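Como limpar e selar a bancada de granito em casa

Vou confessar uma coisa: morei três anos com bancada de granito sem saber que granito precisa de selante. Achava que pedra era pedra, passava um pano com qualquer produto e tchau. Aí um dia esqueci um limão cortado virado para baixo durante a noite e a mancha fosca ficou lá, me encarando, até a gente se mudar.

Na cozinha nova resolvi fazer direito. Já repeti o processo duas vezes (a última em abril) e dá para fazer sozinho numa manhã, sem ferramenta nenhuma!

Primeiro, o teste da gota. Pingue um pouco de água na pedra, perto da pia, e espere 30 minutos. Se a água continuar em bolinha, seu selante ainda está bom e você pode fechar esta página e ir tomar um café. Se a pedra escurecer embaixo da gota, ela está absorvendo e chegou a hora. Faça o teste em dois ou três pontos, pois a área da pia gasta bem mais rápido que os cantos.

Você vai precisar de detergente neutro, dois panos de microfibra, álcool isopropílico, fita crepe e o selante. Eu uso o Clunus à base de água, que me custou 129 reais e ainda tem mais de meio frasco. Meu vizinho Loan Kiều jura pelo da Flikeck, que seca mais rápido mas tem um cheiro bem forte, então abra as janelas.

Tire tudo o que der de cima da bancada e lave com água morna e umas gotinhas de detergente. Nada de vinagre, limão ou água sanitária, por favor. Enxágue com pano úmido, seque bem e depois passe o álcool para tirar a gordura que o detergente deixou (perto do fogão sempre sobra). Agora a parte chata: espere a pedra secar por completo. Eu lavo à noite e deixo para selar de manhã.
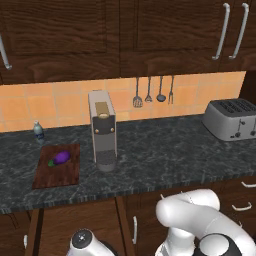 Granito escuro com veios cinza e brancos

Proteja com fita crepe o rejunte e a borda da cuba. Aplique o selante com a microfibra em movimentos circulares, um trecho por vez, numa camada fina. Deixe agir o tempo que o rótulo manda (no meu são 18 minutos, eu ponho o alarme no celular) e remova todo o excesso com o outro pano, seco. Não deixe o produto secar em cima da pedra! Na primeira vez eu me distraí com o telefone e ficou uma película grudenta. Saiu passando mais um pouquinho de selante por cima e esfregando logo em seguida, mas meu braço reclamou por dois dias.

Pedra muito porosa pede uma segunda demão, com o intervalo indicado na embalagem. Depois é evitar água na bancada até a cura terminar, o que no meu caso leva até 24 horas.

No dia a dia, pano úmido e detergente neutro resolvem. Café, vinho e molho de tomate eu limpo na hora. E repita o teste da gota a cada seis meses, mais ou menos. Eu anotei na porta da geladeira, senão esqueço.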